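Teaching an arm to copy a pattern it can see

I've been wanting to write this one up since January, when the whole thing was a sketch on the back of a shipping label and I had no arm to try it on. Now there's an arm, a table, a pile of little colored cubes, and a result I'm really pleased with! It's a small result. But I keep grinning at it.

The project is called Nevero. The idea is that you build a pattern out of cubes, and the robot builds the same pattern out of loose cubes, picking the right color each time and setting it in the right spot. No list of coordinates, no program for each pattern. It gets pictures and it puts out motions, and everything in between is learned from demonstrations (me, driving the arm by hand, for more evenings than I'd like to admit).

The first version, Gustov, learned straight from the demonstrations with one network from end to end. It was lovely to watch when it worked. It was also weirdly bad at knowing where it was in the job. It would finish a row and start over, or carry a cube to the pattern and hang there, drifting a little left, a little right, as though it had walked into a room and forgotten why. Patterns with two cubes of the same color in a column were the worst for this.

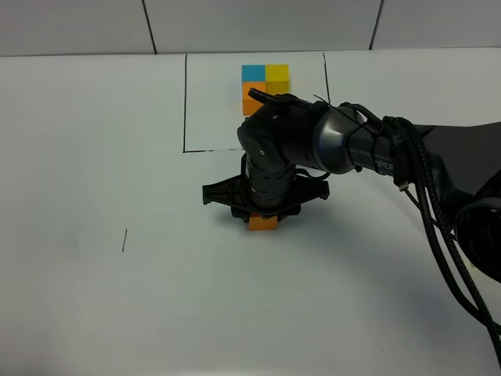 What changed

The new version is called Flindesus, and the big difference is that it predicts two things at once. One is the next bit of motion, same as before. The other is a coarse little grid of what the pattern should look like once the current cube is down. I think of it as the arm keeping a finger on its place in the recipe. The grid prediction costs almost nothing to compute, and during training it gets its own loss term, so the network can't just ignore it.

I didn't come up with this from nowhere. Predicting a subgoal next to the action is an old trick in this corner of the field, and people have done much fancier versions with full generated images. I tried going fancy for a while. The generated images were gorgeous and the arm got slower and no better, so I went back to the grid.

Training used 389 demonstrations. That includes a batch I nearly threw out where I'd fumbled the grasp and had to go back for it, and I'm so glad I kept them, as those fumbles seem to be where it learned to recover. (I did one run without them to check. It missed a grasp and carried on to the pattern with nothing in its fingers, very confidently.)

The patterns I use most are tiny. Three cubes in an L is my favorite for debugging, with blue and yellow side by side and orange tucked under the blue. It's small enough that I can tell at a glance what went wrong, and it still has a corner in it, so left-right mix-ups show right away. I set out loose cubes in the same three colors and let it go. 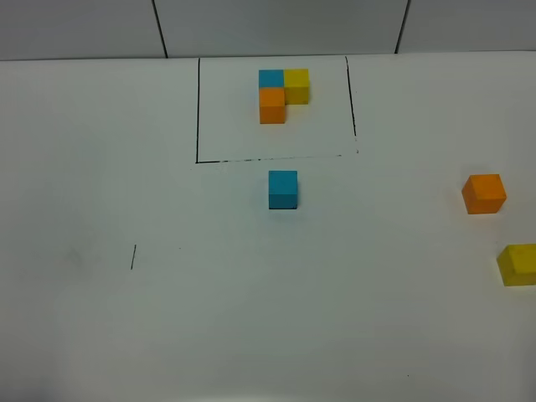

Two cameras, and why I stopped fighting it

For a long time I wanted to do this with only the fixed camera. One view, less wiring, fewer things to calibrate. The fixed view is great for the big picture: where the pattern is, which cubes are still loose, where the marker lines are. It is not great for the last bit before the fingers close, because the wrist gets in the way of the very thing you care about.

So I gave in and added the wrist view, and success went up on the first evening. I should have done it months before. The wrist camera hardly knows anything about the pattern, but it knows exactly how the cube sits between the fingers, and that turns out to be most of what you need for a clean pick and a square placement.
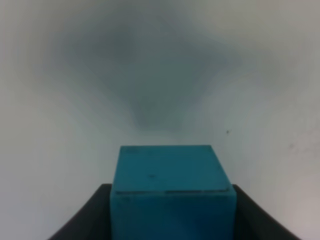 The part I didn't expect was how much the network leans on one view or the other depending on the moment. I masked each camera in turn and looked at how far the predicted motion moved. On the long travel between a loose cube and the pattern, blanking the wrist view barely matters. Close to a cube it flips over completely, and blanking the fixed view does next to nothing. I never told it to do that! There's no switch in there. It's a pretty ordinary pair of encoders feeding one transformer, and it sorted out the division of labor by itself.

Color gave me one scare. Yellow and orange drift toward each other in the wrist view when the shadows get heavy, and early on the arm would pick a yellow, seem to change its mind, and put it back. Heavier color jitter in training made that worse (of course it did, color is the whole point of the task). Going the other way and jittering only brightness fixed most of it.
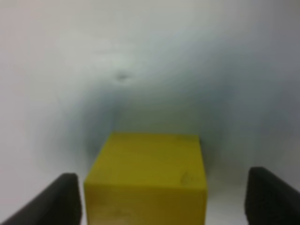

Wrist view with a yellow cube between the open fingers.

How well does it do?

I ran 800 placements over a long stretch of evenings, on patterns that weren't in the training set. Flindesus missed 17 of them. I counted a miss as a wrong color, a wrong cell, or a cube that ended up crooked enough to push its neighbor. Gustov never got through enough full patterns for me to want to make a fair table of it, so please don't read this as a proper head-to-head. I'd need to rerun it with the wrist camera too before I claimed anything about the grid on its own, and that's next on my list.

Of the misses, the ones I find most interesting are the crooked placements. The grid has no notion of angle. A cube sitting twisted in the right cell looks perfect to it, so it happily moves on, and then the next cube gets squeezed in beside it and the whole cluster shuffles. I have a half-baked idea about adding a single angle value per cell. It may be too noisy to learn from the demonstrations I have.

I trained with 3 random seeds and they landed close together, which made me happier than the score did. Gustov used to swing wildly from seed to seed, and I'd spend days chasing an improvement that was only luck.

The thing I want to try after the rerun is stacking. Everything so far is flat, one layer on the table, and the fixed camera will have a much harder time once cubes start hiding each other. I've started collecting a few two-layer demonstrations and so far I'm bad at them myself, so the arm and I will be learning together for a bit.

Last updated: 2020-09-01

Recent posts
Gustov and the case of the forgotten cube
Notes on calibrating a wrist camera without losing your weekend
Sotomayor, my tiny labeling tool, gets an undo button
What brightness jitter does to a color task
Reading list: subgoals, big and small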